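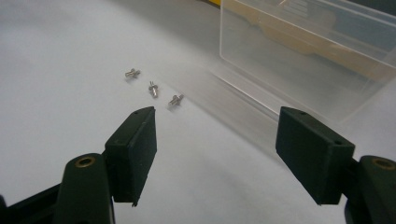 **Lykkegaard Tarkus hand-held gripper: six months on the bench**

We bought the Tarkus in August for the workshop at Wimbridge, where we build small control boxes and want a robot cell to take over some of the dull picking. The idea behind a hand-held gripper is that you do the job yourself with the same fingers the robot will have, record it, and train from the recordings. Lykkegaard sell the Tarkus as a kit for that purpose. You get the hand unit, a camera mount, a charger, two sets of pads and a year of their software. I paid full price for it and have no connection with the firm.

I'm writing this mainly for people with a similar job in mind, which is sorting and placing small hardware. If you want to fold towels or stack mugs, some of what follows won't matter to you.

**Putting it together**

The kit arrives in parts and took me most of an afternoon. The printed instructions are fine up to the point where you fit the fingers, then they skip a step and show the fingers already on. The missing step is that the trigger has to be held in while you tighten the last fixing. If you don't, the jaws close slightly out of line and you have to undo it all. I did this twice before ringing the helpline, where Fouad Abou Zeid talked me through it in five minutes. He said a corrected sheet was on the way. I haven't seen one, but the web version of the manual now has the extra drawing.

The arms take brass inserts, and I was glad to see them. We have swapped pads more often than I expected and none of the threads has worn. The dark green pads on the standard set are thick blocks with rounded edges, and they have held up well too.

**In the hand**

It is comfortable for an hour and tiring after that. The weight sits too far forward once the camera is on. My colleague with smaller hands finds the trigger reach awkward, and there's no way of adjusting it. The older Zider unit we had on loan was worse made in nearly every respect but it did have a sliding trigger, and she still asks for it.

The trigger action itself is good. It is smooth through the whole travel and you can feel the pads meet something light. The jaws open wide, much wider than we need for screws, and you can reach over a small tub with them without trouble.

**Small parts**

Most of our recordings are of screws a few millimetres long, picked off a pale tabletop. This is a hard test for pads this big. With a screw lying on its side you come down square to it, keep the pads parallel and close slowly, and most of the time it comes up. A screw standing on its head or leaning is easier to catch but tends to turn as the pads close, so it arrives in the tray pointing any way it likes. If the direction matters to you, plan on a second step to straighten it.

The rounded edges are a mixed blessing. They don't mark the table or scratch plated parts. They also mean the lowest bit of the pad is curved away just where a small screw lies, so you have to press down more than feels natural. The second set of pads in the kit has a squarer tip and is better for this. I would have fitted those from the start if the manual had said what they were for.

Screws close together are a nuisance. You go for one and nudge its neighbour. We now spread them out before recording, and the trained arm does noticeably worse when they are bunched up, as you'd expect from what we showed it.

**Camera and lighting**

The mount holds the camera firmly and the view takes in both fingers and the table between them. I have not had to realign it since the first week.

Shiny screws on a light surface can be difficult. Under our old strip light the heads flared white and the threads vanished. A cheap diffuser sorted most of it. Clear plastic boxes are the other thing to watch, as the edges catch the light and whatever is behind them shows through. The arm was hesitant near ours until we had recorded plenty of runs with the box in different places.

**Software**

This is the weakest part. Recording is simple: hold the button, do the job, let go. Looking through the recordings afterwards is slow. There is no way to mark a run as bad while you're wearing the thing, so you have to remember which ones you fumbled and delete them later at the desk. We keep a pad of paper next to the bench.

Our screw task took 1,000 recorded picks before the arm was good enough to leave running while I did something else in the same room. I lost 54 of the first lot to a full memory card, with no warning on the unit. An update has since added a beep. Exporting works and the files opened in our own tools without any fuss.

**Battery**

It lasts a morning of steady use. Charging is by a normal USB-C lead. The battery can't be changed without taking the handle apart, so a spare isn't practical.

**Would I buy it again**

Yes, for this work. The mechanical side is solid and the pads are cheap to replace. I would want the software improved before buying a second one, and I'd like an adjustable trigger. Anyone handling only very small parts should ask Lykkegaard for the square-tipped pads on their own, as they'll sell you those separately if you phone. They aren't listed on the website.

Four stars out of five.

*Friday, March 17, 2023*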